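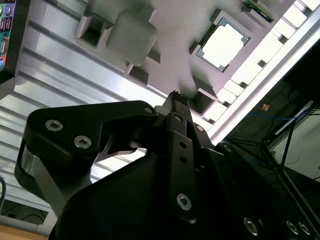
drista_bench
Has anyone else bought the Hodo two-finger gripper with the Drinier fixture kit? I have had mine for 15 days and want to compare notes before the return period closes. The job is small connector insertion, single arm. The fingertips are narrow and close up nicely, with ridged pads at the ends, so gripping small parts is fine. My complaint is the linkage. The silver hex-socket screws in the black side plate are all exposed, and two of mine needed retightening after 400 cycles.

Mulder
Did you use threadlock? The manual asks for it on page 8 and the kit does not include any.

drista_bench
No. I missed that. Still think it should be in the box at this price.

tolk8
Disagree on exposed screws being a fault. I can get a key on them without taking the gripper off the arm. The previous model had covers and it was a 15 minute job to reach anything.

My issue is the fixture plate. Sockets and pockets on one plate is a good idea, but clearance is poor when the gripper comes in at an angle. The finger bar is slim enough. The housing behind it is what hits.

Mulder
Depends on your approach. Come in square to the plate and there is no clash. I run 4 sockets that way every Monday.

tolk8
Square is not an option if the camera is at the wrist and you want to see past the fingertips to the socket. With the tips closed you lose a good part of the view already.

drista_bench
Same here. The gripper takes up the lower half of my picture. I have tilted the plate on its extrusion to compensate, which works until I swap plates and have to teach the positions again.

Mulder
Then dowel it. Bolts in a slot will never repeat.

drista_bench
Will try threadlock and dowels first. If the screws back out again it goes back to Hodo.

tolk8
Post the cycle count when you do. Medium strength, not the permanent stuff.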